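Care of Work Surfaces

Residents of Gerthorpe House are asked to keep counters and workbenches in good order throughout the year. Wipe up spills promptly with a soft cloth and mild dish soap. Scouring powder dulls most finishes and should be avoided.

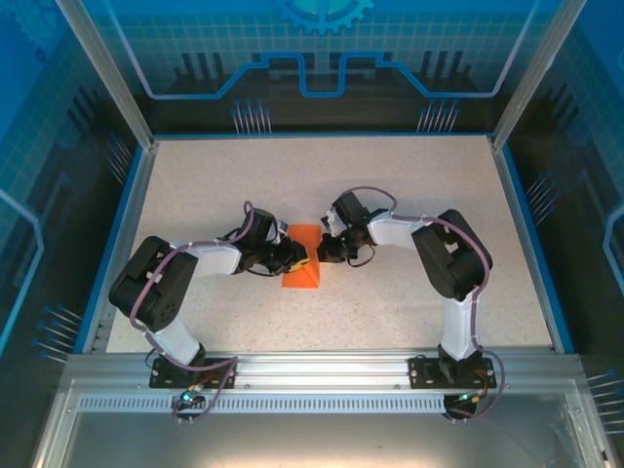
For dried glue or candle wax, lay a warm, damp cloth over the spot for 15 minutes, then lift the residue with a plastic scraper. Oil stains may need a paste of baking soda and water, left on for nearly 2 hours and rinsed well.

Burns and deep scratches should be reported to Osvaldo Barbieri in Room 311 by Friday.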